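Password vendor promises fewer break-ins, offers few details

Security firm Cindito says its new login monitoring service, Follus, cuts account takeovers by 70 percent. The claim comes from a pilot with 30 business customers, all of whom volunteered, and the company has not said how many takeovers those customers were seeing before they signed up.

Follus watches for odd sign-ins and locks the account until a manager clears it. Similar tools have been on sale for years. Cindito says its version is better at telling a thief from an employee on vacation, but it would not share its false alarm rate.
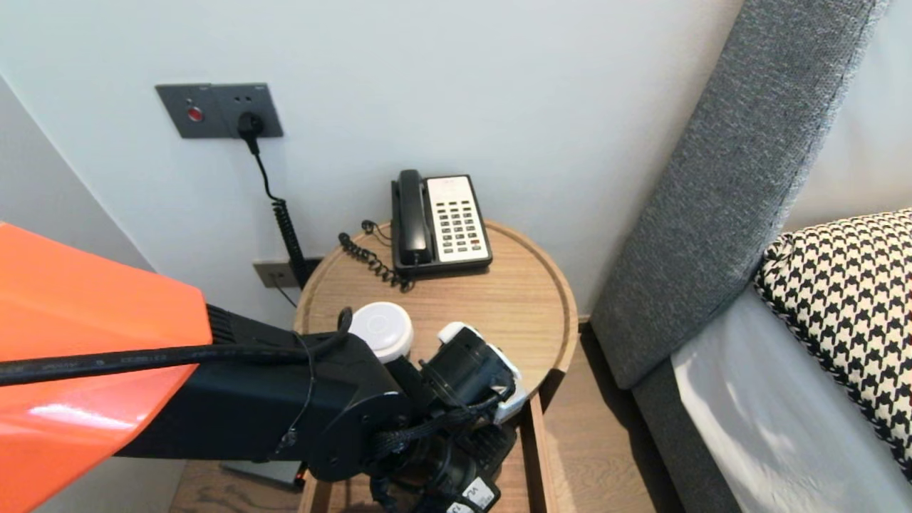
Ghassan Chidiac, who runs computer systems for the Trurkorthorpe parts supplier Khoury, tried the service and dropped it. "We had 20 people locked out on one Monday morning," he said. "By lunch my managers were clearing every alert without reading it."

A lock that gets waved open all day is not much of a lock - and a patient attacker would be happy to wait in line with everyone else. 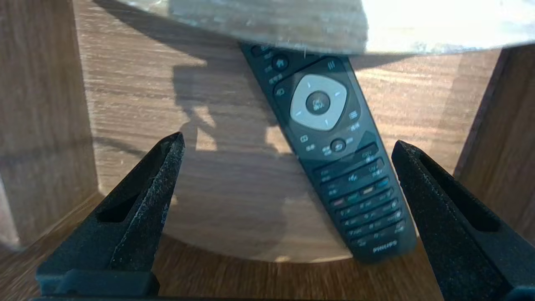 Cindito plans to open Follus to all customers in January, with a minimum order of 100 accounts. Asked whether an outside lab would test it first, a spokesperson said the company was "exploring options."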